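Worngate Robotics Club – minutes of the December meeting

Present: 16 members. Chair: Emiko Kamata. Start 7 pm.

Emiko welcomed everybody warmly and thanked those who had come straight from lectures. The minutes of the last meeting were agreed, after a rather long chat about how to spell Grirkard.

1. Two-arm project

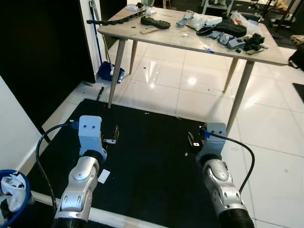
Both arms over the black mat, with the worktable behind.

The group would dearly like a steadier grip before the Verbeke Cup, and practice with small blocks will carry on into next term.

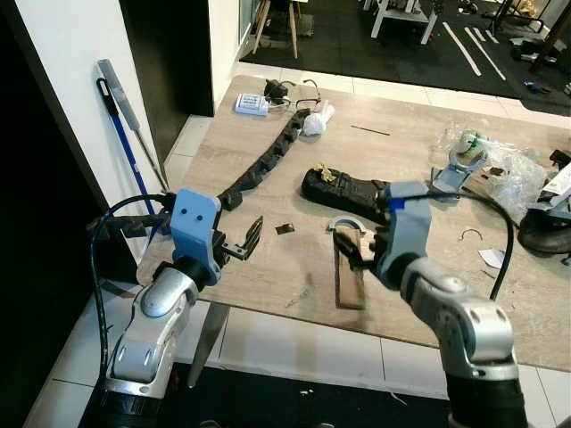
Spare fingers came to 181 pounds, which was approved.

2. Sorting task

It was proposed that we enter the mixed-parts round as well – a brave idea, and a popular one.

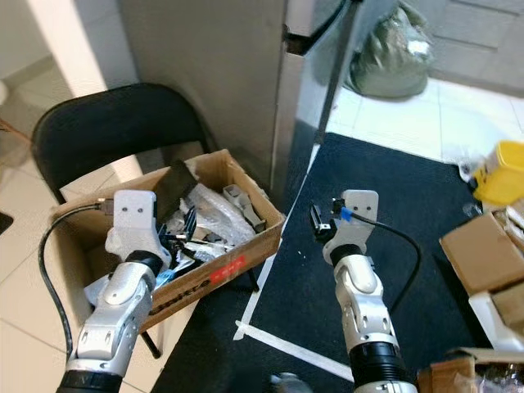 Emiko wondered whether one arm should do all the picking at first, and the meeting was happy to try it that way.

3. Wrist cameras

Grakel, our vision program, still needs over 2000 labelled pictures, so please do take a share home.

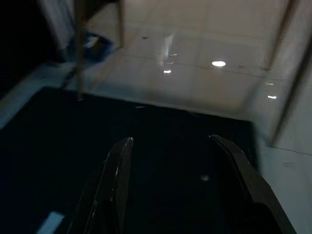 Wrist camera view, fingers apart.

Meeting closed at 8.40 pm.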